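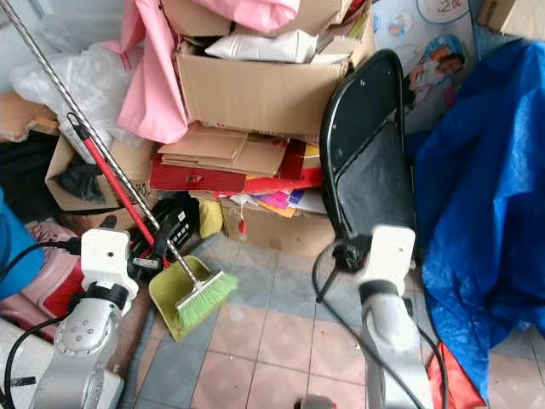 25/01/2023

I've been meaning to write about the broom for a while now, so put the kettle on, this may take a bit.

When we moved into the house on Osov Street I brought along three brooms, two of them useless, and a very firm belief that I hated sweeping. I'd grown up with a vacuum cleaner that roared like a small plane, and I thought of sweeping as the thing you did when the power was out. Then the vacuum died in October, right in the middle of leaf season, and the repair shop wanted 218 dollars to look after a motor that was already older than my marriage. I said I'd think it over. I'm still thinking it over, I guess, and in the meantime I've been sweeping every single evening, and I've come to love it more than I can really explain to my family (who have all stopped asking).

It takes me some 30 minutes to do the whole downstairs if I don't hurry, and I don't hurry. I start in the back bedroom and work toward the kitchen, because the kitchen is where the dustpan lives and also where the tea is. Short strokes, always pulling toward me. I used to push the broom out in front of me like a snow shovel and wonder why half the dust ended up in the air and the other half on the baseboards. My grandmother would have been ashamed of me! She swept twice a day, once before breakfast and once after supper, and she did the front step too, and then a little of the sidewalk past the front step, and on a good day a little of the neighbor's.

I've become picky about bristles. Stiff ones are wonderful on the porch and hopeless indoors, where they flick crumbs clear across the room. Soft ones with split ends pick up the fine stuff, the flour and the cat hair, though you do have to comb them out or they turn into a kind of felt. Ours get a bath every couple of weeks - warm water, a squirt of dish soap, a good swish in the bucket - and then they hang head down on the line over the tub. Never stand a wet broom on its bristles. I ruined one that way our first winter here and it has leaned to the left ever since, like a tree on a windy hill.

Dustpans are a whole other conversation. The one thing I look for is a good thin lip, and I'm afraid I now run my thumb along the edge of every dustpan in the hardware store before I'll put it in the cart. If the lip is thick you get that maddening gray line of dust that never goes in, and you back up and sweep again, and back up and sweep again, and before long you're in the next room. A damp paper towel takes care of it, I know. I still want the thin lip.

The cat, Nino, has opinions about all this. He will sleep straight through a thunderstorm, but the first scratch of bristles on the floor brings him running, and he plants himself in the middle of whatever pile I've just made and looks very pleased. I've learned to make a decoy pile near the stove. It works maybe half the time.

What I like best is how quiet it is. I could never hear a thing over the vacuum, and now I hear the radiators ticking and the people upstairs coming home, and if the window is open a crack I get the bakery's radio from across the street. I've worked out two birthday presents and one very overdue apology while sweeping the hallway. Some evenings I finish and go back and do the hallway again.

Next time I want to write about mops, which I'm still fairly bad at. If you have a favorite kind for old tile, please leave me a comment, and tell me how you get it to dry without smelling like a pond.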